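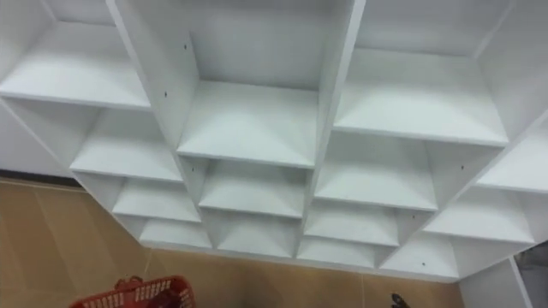
Rinia > Documentation > Chambre > Rangement en casiers

# Rangement en casiers : lisez-moi

Fiche tenue par Evaristo Villa pour le lot « Chambre » du projet Rinia. Mise à jour du 12 janvier 2022.

## Contenu

Le lot porte sur une seule activité : ramasser les petits objets posés dans une étagère à casiers blanche et les mettre dans un panier. Il comprend 300 relevés, un fichier texte par relevé, plus la liste des objets (`objets.csv`) et le plan de la pièce (`plan.txt`).

## Le meuble

Étagère blanche à casiers ouverts, placée contre un mur blanc, sur un sol clair carrelé, imitation bois. Les casiers n'ont pas tous la même taille : celui du haut de la colonne de gauche est plus grand que les autres de la même colonne. Ni portes ni tiroirs.

Dans les fichiers, un casier est désigné par sa colonne, comptée depuis la gauche, puis par son rang, compté depuis le haut. Les casiers n'ayant pas tous la même hauteur, deux casiers de même rang ne sont pas forcément alignés. Se reporter au plan en cas de doute.

## Les objets

- Petits et légers, à prendre d'une seule main.
- Un seul objet par casier.
- Rien de fragile, pas de liquide.
- Les références Pakon et Brandes de la première liste ont été retirées en octobre. Elles figurent encore dans `objets.csv` avec la mention « hors lot ».

## Le panier

Panier rouge en plastique ajouré, petit format, avec une poignée. Il se tient à la main devant les casiers du bas pendant le ramassage.
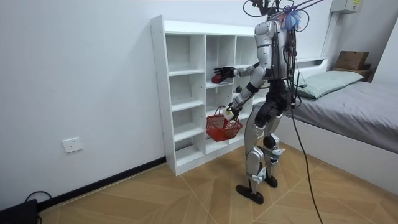 ## Champs d'un relevé

- `casier` : colonne et rang
- `objet` : nom court, sans accent
- `depart` : position dans le casier (avant, milieu, fond)
- `arrivee` : panier ou sol
- `note` : texte libre, souvent vide

## Limites connues

Dans 9 relevés, le champ `depart` est vide. Les notes sont en français, avec quelques abréviations jamais harmonisées (« cas. », « pan. »). Le dossier Clusard, plus ancien, suit une autre numérotation ; ne pas mélanger les deux.

Contact : Evaristo Villa, projet Rinia | © Rinia | Haut de page

6 commentaires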